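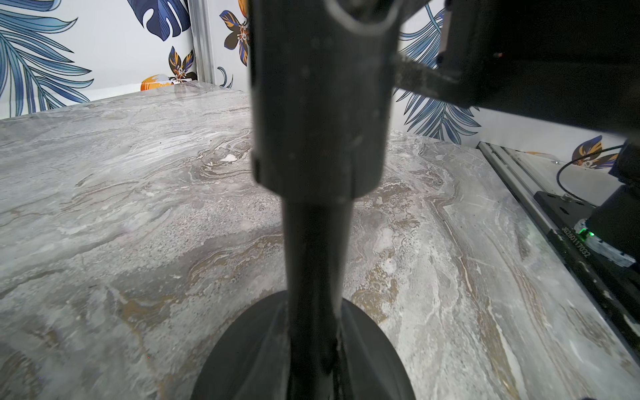
Ticket: Takagi hot water unit dropping out mid-shower
Status: Resolved (I think! leaving it open until the end of the week)
Opened by: Natsumi Ikeda
Site: Luvton, rear unit

Hi all, me again. Same continuous flow gas unit as last winter, different grief. I'm going to keep adding to this one ticket instead of starting a new one every time, so apologies in advance for the length.

What it's doing: you turn the shower on, you get lovely hot water for a couple of minutes, then it goes stone cold for maybe twenty seconds, then hot again. Kitchen tap is fine. Laundry tap is fine. It's only the shower, and it's worse in the morning. No error code on the controller that I've managed to catch, although I'm usually standing there with shampoo in my eyes so I wouldn't bet on it.

What I've tried so far:
Turned the unit off at the power point, waited, turned it back on. No change.
Bumped the set temperature down to 50, then back up. No change.
Checked the gas bottles -- both the same as when they were delivered, and the cooktop is burning nice and blue.

Update, 7.40 am
Happened again, twice in one shower. Got Hiyori to stand outside in her dressing gown and watch the controller (she's a saint). She says the little flame symbol disappears each time it goes cold and there's no code at all, it just gives up and then relights. So the burner is cutting out completely, which I suppose rules out my theory about the mixer in the wall going wonky.

Reply from Vratislav Hrubý
Morning Natsumi. If the flame goes out with no code, the unit probably thinks you've turned the tap off. These won't fire unless enough water is moving through them. Have you got one of those water-saver shower heads? And when was the inlet filter last cleaned? It's the little mesh thing on the cold side. Isolate the cold supply and turn the power off before you go near it, and don't open the cover, that bit is for the gas fitter. If you're not comfy with it, leave it and I'll ask Consuelo to send someone over from Sultville.

Update, lunchtime
Yes to the water-saver head, it came with the place. No idea about the filter, I didn't know it had one.

Unscrewed the shower head first because that seemed the least scary. The rubber washer was half squashed across the opening and there was a fair bit of white crust behind it. Soaked the whole lot in vinegar in a jam jar and put in a new washer from the hardware shop (packet of 3, so I've got spares if anyone's after one).

Ran the shower into a bucket for a minute before and after. It was barely filling to the halfway mark before, and now it's getting close to the top! Very satisfying, I have to say.

Update, evening
Better but not fixed. Hiyori had one cold patch in a longish shower, I had none in a short one. So the filter's next.

Update, next morning
Did the filter. Cold isolation valve off, power off, opened the kitchen hot tap to let the pressure out, then undid the cap with my fingers -- I'd got the shifter ready and didn't need it. Out came the mesh with a good pinch of brown grit in it, like wet coffee grounds. Mio two doors down reckons it's from when they were digging up the main in January, and hers had been playing up as well. Rinsed it with an old toothbrush, screwed it back in, checked for drips, turned everything on again.

One small panic: a slow drip from the cap once the water was back on. I'd put the o-ring in crooked. Took it out, seated it properly, dry as a bone now.

Two showers since then and not a single cold patch. Controller shows the flame the whole way through.

Reply from Consuelo Bravo
Great work. I'll pop a note on the property file to have that filter looked at every six months. The last service on my list was 2 years ago, so I'm booking the gas fitter in regardless. Does a morning suit?

Mornings are good, any time after nine. Could he please look at the outside tap while he's there? It's started humming.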